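Breven 1000 pc round puzzle – sort edges first or not?

kkudo
Second try at this one. Gave up in January with 223 pieces left, all sky. Does anyone still do the rim first on a round? Every edge piece looks teh same to me.

wolton_pete
Rim first, always. Took me 5 evenings.

Ha-rang Min
Disagree. Color first, rim last. Curved edges fit in wrong places and you dont notice til the end.

wolton_pete
Never happened to me – maybe on cheap ones.

kkudo
ok trying color. Sorting in trays tonight, other table is taken, crowd picture on that one so no sky at least

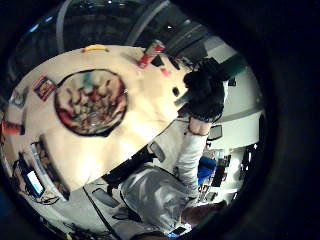
Ha-rang Min
Trays are good. Split the sky by shape, not shade, about 10 piles. Still say leave the rim.

wolton_pete
Rim. Will die on this hill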